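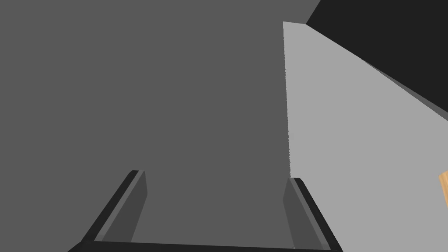 4. What the budget said and what the ledger did

4.1 The vocabulary of giving

Every one of the budget speeches in our corpus describes its own budget as belonging to somebody else. The budget is the people's, the families', the region's, on one occasion the children's. In no speech does it belong to the finance office, whose staff wrote it and, on the evidence of the meeting minutes, were the only persons to have read it through before the vote. We coded each such phrase as an attribution of ownership and found 181 of them across the material, a density that surprised even the first coder, who had worked in local government and believed herself immune.

Attributions cluster in the opening and closing paragraphs. The middle of a budget speech, where the revenue estimates live, is written in a different register altogether. Agents vanish. Rates "are adjusted," a reserve "has been drawn upon," and a levy that did not exist the previous year "continues to support services." Earlier work on fiscal rhetoric has tended to treat the warm passages and the cold ones as separate genres stitched together by tired people. Our interview material supports the stitching, and also the tiredness. Jouko Kemppainen, who drafted speeches for the Utent district over several budget rounds, told us that the first and last pages were sent down to him already finished, and that his job was "the bit in between, where you try to keep your head down."

4.2 The landowner provisions in Utent

The Utent case deserves closer treatment, as it is the one district where a change to the leasing rules was announced inside the budget itself. The measure altered how rent from jointly held land was to be divided between the holders and the district land office. In the speech it takes up one sentence and is said to "benefit the landholders of Utent." The amending bylaw runs to considerably more, including a schedule, a second schedule correcting the first, and a definitions section in which "benefit" does not appear.

Under the old rule the land office took its administration charge after rent had been distributed. Under the new rule the charge came off first, at a lower percentage, and the remainder was shared in equal portions among registered holders. Whether this helped anyone depended on how many names were on the title. Small groups with high-rent parcels did better. Large family groups, in which portions had previously been weighted by a customary formula of some subtlety, mostly saw their payments flattened. Of the 895 titles we were able to match before and after the change, 739 had complete payment records, and it is on these that Section 5 relies. The rest were lost to a migration between two record-keeping systems, each of which, we were assured by its respective custodian, was working perfectly.

The public discussion did not dwell on this arithmetic. Letters to the district paper took the announcement at its word, for or against. Supporters wrote that landholders had at last been recognized. Opponents wrote that landholders had been recognized quite enough. One correspondent, from Kauppinen, asked to see the formula. The editor appended a note directing her to the district office, and the district office, in its reply, directed her to the paper.

4.3 Consultation, and its uses

All the districts held some form of pre-budget consultation. In Asto this was a mailed questionnaire with a prepaid envelope; in Esitz, an evening at the community centre with sandwiches. The Esitz minutes record the sandwiches in more detail than the submissions. Utent did both, and then set aside a further period for written comment in January, when the roads to the northern settlements are routinely closed and the mail with them.

We do not claim that this timing was deliberate. The file suggests a humbler explanation: the consultation dates had been copied forward from the previous year, as had most of the consultation paper, including a reference to a bridge since replaced. Still, an accident repeated annually begins to take on the qualities of a policy. Northern holders submitted almost nothing, and the summary report took their silence to indicate "broad comfort with the direction of the proposals."

Ritva Suominen, at that time the clerk responsible for the summary, was frank with us about the drafting. She had been given a template with a heading for support and a heading for concerns, and the second heading had a word limit. When concerns overran, they were "moved up," by which she meant reworded until they could be counted as support with conditions. She kept her own tally in a notebook, which she lent us and which we have found more useful than the published report. Her handwriting is also better than its typography.

4.4 The grant line

A final feature of the Utent budget was a household grant of up to 3,000, payable once, for improvements to dwellings on leased land. It was the most quoted figure in the speech and the only one to survive into the radio coverage. The phrase "up to" did not make the trip. Applicants had to supply a lease number in the new format, and the new numbers were issued by the land office after the grant window had opened. Several holders applied using their old numbers and were advised to reapply. Those who did so were, in a number of cases, rejected as duplicates.

The position was eventually put right by a notice of 16 Nov 2023, which extended the window and apologized for "any impression of inconvenience." By then the following year's speech was in preparation. Kemppainen's surviving draft has the grant described as oversubscribed, with a marginal query in another hand asking whether rejected applications should be counted toward demand. The query was not answered in the margin, but the delivered speech includes them.

For the analysis that follows we take the grant as a separate instrument from the leasing change, although the speech presents the two as a package and recipients overwhelmingly recalled them as one. Where a respondent credited the grant for a rise in rent, or blamed the land office for a leaking roof, we have recorded the attribution as given and coded the underlying payment by its ledger entry. The two codings agree less often than we had hoped. Disagreements were settled by a third reader, who asked that her reservations about the procedure be noted, and they are noted.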